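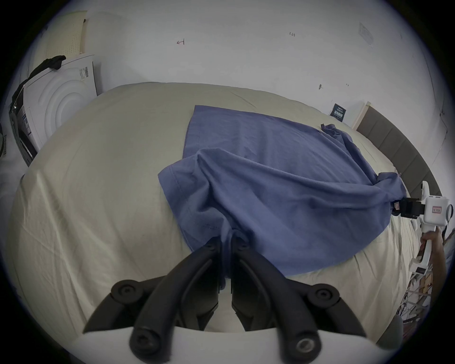

A blue cotton T-shirt on a pale beige sheet.

Search Umora Kids Type a word and press enter
310 shares 19 comments

Why is your blue T-shirt blue?
by Mabli Hughes

I have a confession. When I was little I thought my blue T-shirt was blue all the time, even in the closed drawer with the lights off. I was very sure about it! Then my teacher, Mrs. Maddocks, asked me how I knew, and I couldn't think of a single thing to say.

So let's start with light. Sunlight looks white or a little yellow, but it's really lots of colors all mixed together. You've seen them come apart if you've ever seen a rainbow. Raindrops bend each color by a slightly different amount, and the mix spreads out - red on the outside, violet on the inside, and all the others squeezed in between.

Now, a T-shirt. Plain cotton is a creamy white color when it's picked. To make it blue, people soak it in dye. The dye is made of tiny, tiny bits that stick to the cotton, and those bits are greedy. They soak up most of the red, orange and yellow light that lands on them. The blue they mostly leave alone, so it bounces off the cloth and some of it goes into your eye. Your brain says "blue!" and off you go to school. 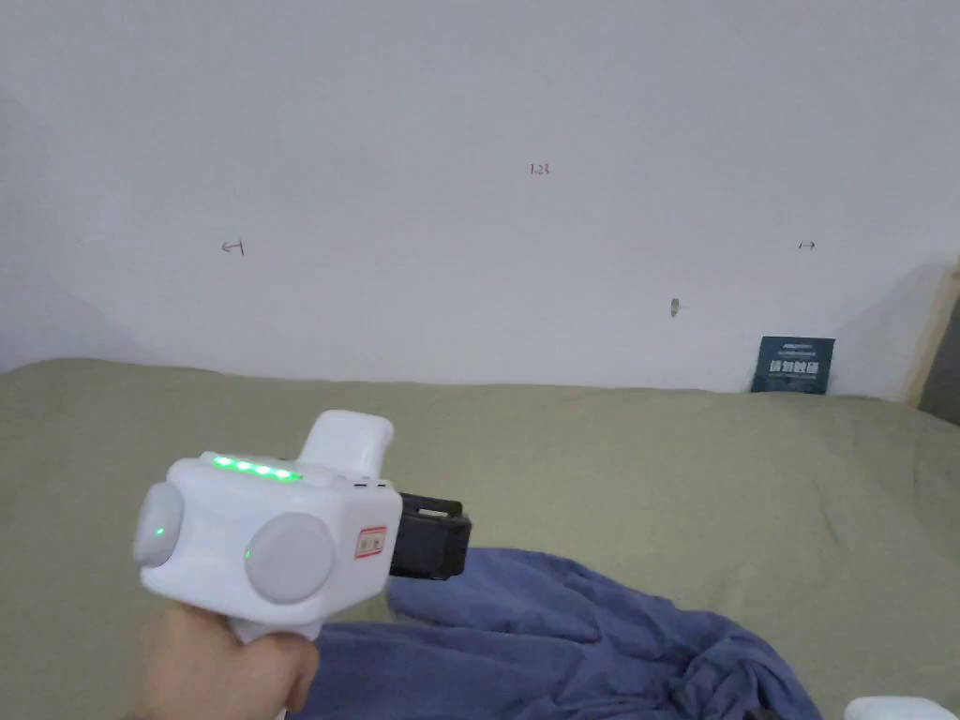 There are 2 main ways for color to get to your eye, and bouncing is only one of them. The other is when a thing makes its own light, the way a traffic signal does, or a firefly. The row of four green lights along the top of the white gadget is like that. Green light comes straight out of them, and they'd glow just as well at midnight. The red border on the little label can't do that trick. It needs light to fall on it first, and in a really dark room you couldn't see it at all (same as my T-shirt in the drawer).

What about white, then? A white thing is the opposite of greedy. It sends back nearly all the colors, and they go into your eye mixed up together, so you see white. Black things keep nearly everything. I like to think of white as a bouncy castle and black as a big muddy puddle.
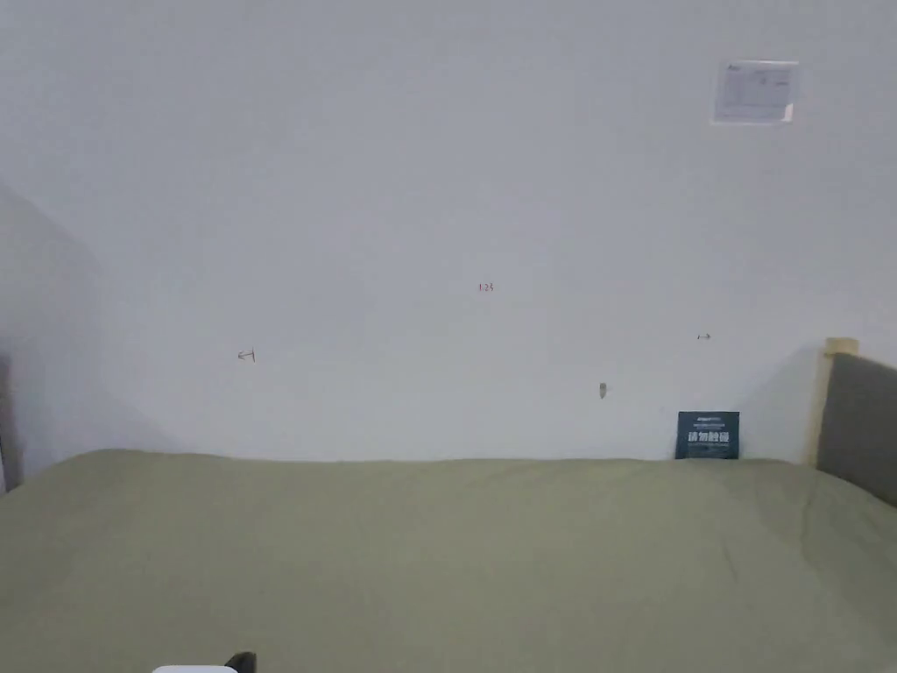 And because white sends back nearly anything, you can play a game with it. Get a flashlight and a sheet of white paper. Ask a grown-up for some clear red candy wrapper, hold it over the end of the flashlight, and turn off the lamp. The paper goes red! Now try it on something blue. It'll look very dark, maybe almost black. The blue dye is gobbling up the red light and there isn't any blue light around to bounce back.

Try it with a green wrapper next, and write down what your socks do.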